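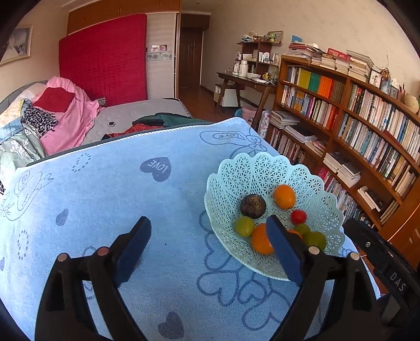
Slide 1: fruit basket on the blue towel, bedroom

Right, hello everyone, leave this one up while people find their chairs. I'm going to talk for 25 minutes about snacks in bedrooms, which my mother would have hated, and I'll start with the basket because it's the bit I get asked about most.

It's pale mint plastic, shallow, with a pattern of little stars and triangles cut through the rim. I love a shallow basket! You can see everything you've got, and the grapes don't end up under something heavier and go to mush. (Pass round my own basket here. Ask for it back, Murray Girard still has the last one.)

Point out the fruit. Green grapes, a cherry tomato, the orange ones, and that dark wrinkly dried one at the back. Small things, all of them, so you can eat one and stop, or eat one and carry on, I don't judge. Somebody will say a tomato isn't a snack. Let them say it, then move on or we'll be here till teatime.

Now the towel. It's light blue with hearts and LOVE on it and a cartoon animal, and I'd pick that over a tray any day. Trays slide about, and they rattle if you're carrying them past a sleeping person. A towel you just shake out of the window and put in the wash. Mention Kyriaki Katsaros's tip about keeping one towel only for food, folded in with the pillowcases.

Pause for water.

Then the bed behind. Red headboard, pink bedding in a heap, red pillow, green floral comforter. Ask the room: would you make the bed first or eat first? Hands up. In November at the Prareck hall it was nearly all eaters, and Beatrice Odera got quite cross about crumbs. My own answer is eat first, but keep the fruit off the mattress. Juice on quilting is a misery, I've spent a whole evening with a sponge and 50 cotton buds and I'm not doing it again.

If I'm running over, skip the bit on drying your own fruit and go straight to washing grapes. Irja Rissanen has the colander and the next slide.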